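# Floor sealant lifting near a door threshold - recoat or strip?

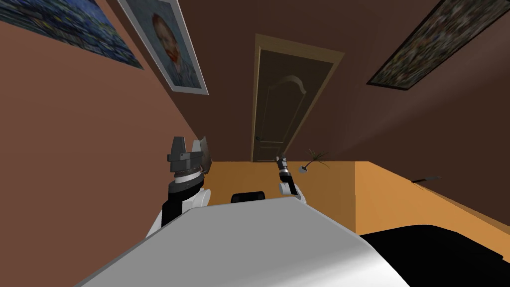 ## Original post

**dampcourse_47**

Concrete slab, ground floor store, sealed two years ago with Flimutari two-part. It has started lifting in a strip along the inside of the threshold, worst at the hinge side. The rest is sound. I've scraped back the loose stuff and the slab underneath is pale and dusty. The Juder meter gives a higher reading there than in the middle of the room.

Do I abrade and recoat the strip, or does the whole lot have to come off?

## Replies

**slabside**

Patch it. Grind to a sound edge, vacuum, prime, two thin coats. Stripping a whole floor for one bad strip is a waste of a weekend.

**Hatchling**

Disagree. Dust under a lifted film usually means the surface was never ground before the first coat went down. If so the rest will follow. Do a cross-cut test in three or four places before spending anything.

**slabside**

> the rest will follow

Not if it has held for two years. Thresholds get rain and grit. Middles don't.

**m_orrell_works**

What's the threshold detail? If there's no drip or seal under the door then water is tracking in and neither of you is right yet. Fix that first. I used a Hájek aluminium sill on mine, bedded in mastic, and the meter reading dropped within a month.

**dampcourse_47**

No sill. Brush strip on the door, fairly worn. Outside paving is 2 mm below the slab at best.

**m_orrell_works**

Then that's your water. Lower the paving or cut a channel.

**Hatchling**

Agreed on the channel. Still do the cross-cut.

**dampcourse_47**

Did four cuts last night. Three clean, one flaked slightly, the one nearest the door. Will fit a sill, leave it until May and patch after that. Is Clatotero primer all right under Flimutari, or do I need their own?

**slabside**

Their own. Mixed systems are fine until they aren't - and you lose the warranty.

**Hatchling**

Clatotero is epoxy as well. Try a small square first.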